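Subject: Re: [howlader-build] Wrist cover and the bowl problem

Hi all,

Two evenings on the bowl now, and I think the arm and I are finally getting along! 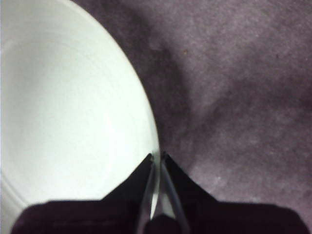

I moved the approach over so the fingers come in at the rim, and I'm so much happier with it than with what I was doing before, which was aiming for the middle of the bowl and hoping. Going for the rim means I only need one decent edge to line up on, and white against the mauve is about as friendly an edge as I could ask for. The gray carpet in my other room was miserable for this.

Replying to the earlier message in pieces:

> I'm still on the short fingers from the Urnumell files and they
> slide right off anything with a curved lip. Is it worth reprinting
> the long ones? Also, does the wrist camera see anything useful with
> the covers on? Mine lost half the picture when I fitted them, so I
> took them off again and now the wires snag.

Yes to the long ones. Mine are thin, and I worried they'd flex too much, but for a bowl they're lovely. Print them lying flat with the tips pointing away from you on the bed. My first pair went in standing up and one snapped while I was pushing it onto the pin, so I've got a spare left finger if anybody is short one. (The left and right are not the same part. Ask me how long I spent on that.)

The covers do take a good bite out of the bottom of the view, and I decided I can live with it. What matters to me is the bit just past the fingertips, and that stays clear. If yours are hiding more than that, check that the camera is pushed all the way up in its slot before you tighten the screws. I had mine sitting low for most of October and blamed the covers the whole time.

> What speed are you running the close at? And are you using the
> Nateo board or the old one?

Nateo board, with the second firmware. I have the close set to 49 and the slow-down starting at 265 on the wrist counter. Those numbers are for my arm with my servos, so please start lower and creep up. The old board would run the same moves but the last little bit of travel was jerky, and a jerk right at the rim is exactly what you don't want.

I'm logging every try in a plain text file: start position, speed, held or slipped, and a word or two about what it looked like. Last night's batch was 9 tries before I had to stop and make dinner. I'll send the file once I've cleaned up the spelling, and it would be great to put it next to somebody else's so we can see which problems are the design and which are just my living room.

> Anyone bringing theirs to the Vimardale workshop?

I am! The whole arm comes off its base with four bolts, so I'll carry it over in a crate along with the bowl and the piece of mauve stuff I've been working on. If there's a free bench near an outlet I'd like to try the same pickup with other people's fingers on it. Bring whatever you've printed, even the ugly ones.

Next thing on my list is tilting the wrist a few degrees before the close, so one finger goes under the lip a hair sooner. Has anyone tried that on the stock wrist? I can't tell from the drawings whether the cable has enough slack, and I'd love to know before I cut the zip ties.

Off to sweep up plastic crumbs,
the one with the spare left finger

--
howlader-build mailing list
To leave the list, send a blank message with "unsubscribe" as the subject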